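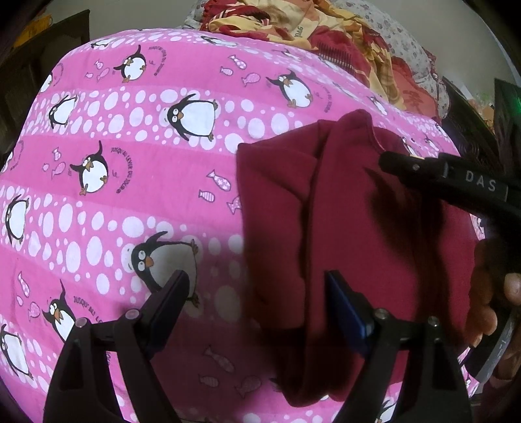
Iestyn Nicholas took the early bus back to Pendine on Fri 4 August and was at his sister's flat before eight. She had left the key under the recycling bin. The washing was done, her note said, but none of it was put away, and could he make up the little bed before Nell got home from the hospital at noon.

He started with the windows. The flat had been shut up for 3 days and smelled of toast. Then he went into Nell's room and looked at the bed.

The penguin sheet had come from their aunt, who bought it at a market in France and mailed it in March with no card. Nell was five and could not read French. Neither could anyone else in the family, so for months the words between the penguins had been whatever she said they were. One week it was the penguins' names. Another week it was a rule about fish.

Iestyn had looked it up at work, on his break at Hughes, where he sold flooring. Jusqu'au lever du jour. Until daybreak. He had meant to tell her and then hadn't.

He pulled the corners tight. He folded the maroon cloth again, because he had done it badly the first time, and put it down by the pillow. It had been his mother's. She used to lay it over her knees in the car, and after she died nobody had decided anything about it, so it had gone from house to house until Nell started asking for it at night.

The phone rang at ten. It was his sister.

"They're letting us go early," she said. "She wants to know if the bed's made."

"It's made."

"With the penguins?"

"With the penguins."

He heard her pass this on, and then some breathing, and then Nell was on the line.

"Did you sleep in it?" she asked.

"No. I just got here."

"You can't sleep in it. It's only for people who had an operation."

"All right."

"What are they doing?"

He sat down on the floor with his back against the closet door. From there he was level with the mattress.

"Waiting up," he said. "It's what the writing says. They stay up until it gets light."

There was a long gap. A cart went by at her end, one wheel squeaking.

"It says about fish," Nell said.

"It might say about fish as well."

"It does."

His sister came back on and asked if there was milk. He went to look, carrying the phone with him. There wasn't any, so he found his shoes and walked down to the store on the corner - the one by the Duton road, which opened at ten - and bought milk, bread and a box of popsicles.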